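Snacks and Bags - Unpacking the Holiday Shopping

Most of what came home this December was food, and most of it was small. It went from the shopping bags into the fabric bins we use for the snack shelf. The Skarham bins were bought last year and are holding up fine.
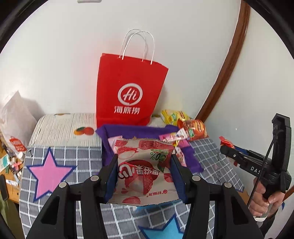

Lachlan Rakena

Lychee snack in a white and red packet, with 好丽友 in small red letters near the lower corner. The tall red paper bag behind it is from 海底捞 - it has the round "Hi" logo and white looped handles. The open purple bin is in front of the bag.

Paper bags get folded flat and kept in the hall closet. We had roughly 78 in there at last count, so two went to my neighbor for her craft table.

Chips and crackers go on the top shelf, candy on the one below. Tea stays in the kitchen.

Posted 26 December 2022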